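Handout 7: Comparing Grippers on a Two-Arm Bench

Lab course in robot handling, spring term
Notes by Aivar Lūse, with additions from Žydrūnas Jaunzems

Welcome back! Last time we went through the numbers you find on a gripper's spec sheet: stroke, closing force, weight, payload. This week is the part I look forward to all year, when we take those numbers to the bench and see how much they tell us about ordinary household stuff. Bring a notebook. You will want to write down far more than the log sheet has room for.

The object of the week is the storage bin lid. Please don't laugh at it before you have tried it. A lid is big compared with the fingers, thin at the edge, shiny, and full of ribs and recesses that are different on the two sides. It also bends, and when two arms have it at once, every small error in one arm shows up as a push or a twist at the other. 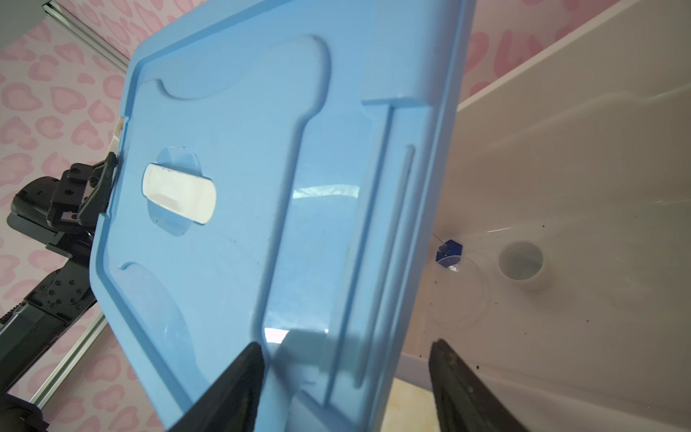
Reading time: 7 minutes

1. What we are comparing

There are two sets of fingertips in the cupboard this term. The first is the Tollard flat tip, a plain plate with a light texture. The second is the Stundance tapered tip, narrower at the end, which Uldis Kütt has been bugging me to put in the course for two years (he was right, it's great). Both fit the same mount with the same screws, so a swap takes a few minutes if you don't drop one.

Keep everything else the same between runs. Same closing force, same arm speed, same controller settings, same starting place for the lid. If you change the tip and the speed together and the result gets better, you have learned nothing about the tip. I know this sounds obvious. Every group does it anyway, usually late on Thursday when people want to go home.

2. Where to hold a lid

In the wrist view, one gripper has the upper-left edge of the lid clamped from the far side while the near fingers are up along the lower part. Look at how much of the view the blue plastic takes up. With a large flat object, the wrist camera loses most of the workspace at the very moment you would like to see where you are going. In that view you still get part of the tub on the right, with its drain, and a bit of the wall. The rest has to come from the fixed camera.

Some grip points to try:

Rim, short side. Easy to reach, and the raised rim gives the fingers something to stop against. The far end will want to droop.

Rim, long side. Better balanced, but the arm has to come in from the side and the elbow needs space. Check the elbow before you check anything else.

Across a rib. Feels wonderfully solid when it works. The tapered tip has a better chance of getting in next to a rib, while the flat tip tends to ride up on top of it.

On a clip. Please don't. The clips are small parts and I would like them to last until the exam.

3. Glare

Shiny plastic is hard on cameras, and you can see why in the wrist view: there is a bright streak right across the middle of the lid and a paler patch near the ribs. Any method that looks for edges may happily find the border of the reflection and call it part of the lid. Gunārs Kairys had a project group in May that spent a whole afternoon tuning a "rim detector" that was following a ceiling lamp.

Three things to test, one at a time:
- tilt the wrist a few degrees and see whether the streak moves (the real rim stays put on the lid, the streak doesn't)
- lower the exposure, and write down by how much
- ignore the wrist camera until the last part of the approach and trust the fixed one

I would love to see somebody make a proper comparison of the first and the third. My hunch is that tilting wins, but I have only hunches.

4. The fixed camera

Uldis and I disagree about this one, so you get both opinions. He thinks the fixed camera should be your main source and the wrist view a helper for the last stretch. I lean the other way for small things like tubes, and agree with him for lids and bins. From the fixed position you get the lid lying flat at the rear left, the bin open at the rear right and the white tube rack between them, and you can see both arms down to their mounting plates. Try getting that from a wrist!

The price is hidden areas. The right arm's wrist sits in front of the bin and blocks part of the rim and some of the blue label. The left gripper covers a bit of the lid's edge, exactly where you would want to check the contact. Before your first run, mark on paper which parts of each object the fixed camera can't see, then do it again with the arms moved.

Also look at the cable sleeves. They make wide loops over the wrists and past the elbows, and a motion planner that knows only the rigid links won't know they are there. Leave room.
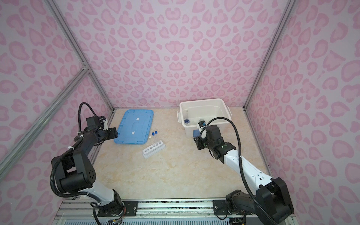
5. Running the trials

Each group uses one tip for the first block and the other for the second. Swap the order with your neighbors so that we don't all get better at the task on the same tip.

Log every attempt, including the ones you would like to forget. The shared log from earlier terms has 1518 attempts in it, 1011 of them with the flat tip, so the tapered tip is badly in need of data. We are hoping for 200 new ones with it from this class.

For each attempt, write down the tip, the grip point, which camera you relied on, and what happened in plain words. "Slipped off rim during lift" is useful. "Fail" is not.

Justinas Baranauskienė will be in the lab to help with the Wirosa controller. If an arm stops with a force warning, leave it where it is and call one of us before you reset.

6. To hand in

One page per group with your comparison of the two tips, a sketch of your best grip point, and a short note on glare. Add one attempt that surprised you and what you think was going on. Those are my favorite part to read, so be generous with the detail.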